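Simulated hand drops the pod before it reaches the coffee machine

rengifo_sim
3 comments - 2 shares

I'm running a pod-loading task in Furna with a two-armed humanoid. The policy outputs joint targets at 10 Hz and physics steps at 500 Hz. The grasp closes fine, but in 12 of 108 rollouts the pod slides out during the transfer to the machine. The render below is from mid-episode, with the lid up and the small white object in the right hand. 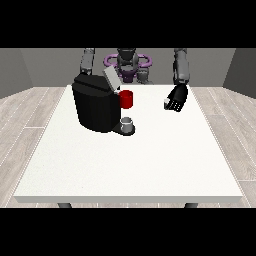

Replies

overo_dev
Check how you feed targets to the controller. At those rates each target is held for 50 physics steps, so the fingers see a step input every time. Interpolate linearly between targets and log fingertip contact force. If force spikes line up with policy ticks, that's your cause. Also lower the arm's acceleration limit - the wrist may be shaking the grasp loose.

judska_user
Raise the friction. Worked for me.

gridstep
Friction will hide it. Look at the collision mesh first. A convex hull on a small tapered part can leave the fingers touching at one point each. I'd swap in a primitive cylinder and rerun the same seeds.

Related
Contact solver settings for small objects
Replaying Furna rollouts with fixed seeds
Action chunking and controller delay

Contact - Back to top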